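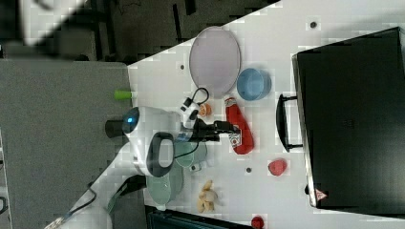 Table 2, arm at the ketchup bottle, overhead view.

Drillwood manipulation group, weekly meeting
Thursday, 2:00 p.m., small meeting room
Present: the Drillwood group, two people from Paewai by phone. Virkbridge sent regrets.

1. Minutes of last meeting
Accepted with one change. Under item 4, "camera delay" should read "gripper delay."

2. Results on cluttered tables
The comparison of the two training mixes is finished. Both policies started from the same base weights and were trained on 390 demonstrations. Mix A used demonstrations recorded on clear tables only. Mix B replaced 118 of those with demonstrations recorded on cluttered tables, with dishes, toy food and large objects left in place. Total count was kept the same so that the amount of data would not be a factor.

Each policy was run 80 times on cluttered layouts. Mix B completed the pick more often, and the gap was largest for objects lying on their side, such as the ketchup bottle. On clear tables there was no difference we would want to report.

Paewai asked whether the layouts used for testing had also appeared in training. They had not, but many of the same objects had. It was agreed that the write-up has to say this plainly and that we cannot claim anything about new objects yet.

3. Failure review
The group went through the failed runs for Mix B. Most were early closes, where the fingers shut before they were around the object. A smaller group were stalls next to the large black case. The policy slows down near it and sometimes stops until the time limit. Nine of the failures could not be sorted into either group and will be looked at again by a second person.

There was some discussion about whether stalls should count as failures or be listed apart. Decision: count them as failures in the main table and list them apart in the appendix.

4. Wrist camera
Question from Paewai about how much the policy depends on the wrist camera once the arm is close to the object. We do not know. The overhead view is partly blocked by the arm at that point, with dishes hidden under it, so the wrist view is probably doing most of the work. A run with the wrist image blanked for the last part of the reach was proposed. Agreed to do this on Mix B only.

5. Labeling tool
The new version of Zakham was installed on the lab machine. It now keeps the start and end marks when a recording is reopened. Exporting is still slow. Old label files open without trouble, but the comment field comes up blank and has to be copied over by hand. Leave the old version on the second machine for now.

6. Shared data with Virkbridge
Held over to next meeting.

Actions
Sort the remaining failures again, second reader. Due next meeting.
Wrist camera runs, same layouts as item 2. Due end of May.
Draft of results section, with the note on training objects. To Paewai before the next call.
Report the blank comment field to the Zakham list.

Meeting closed 3:10 p.m. Next meeting same time, same room.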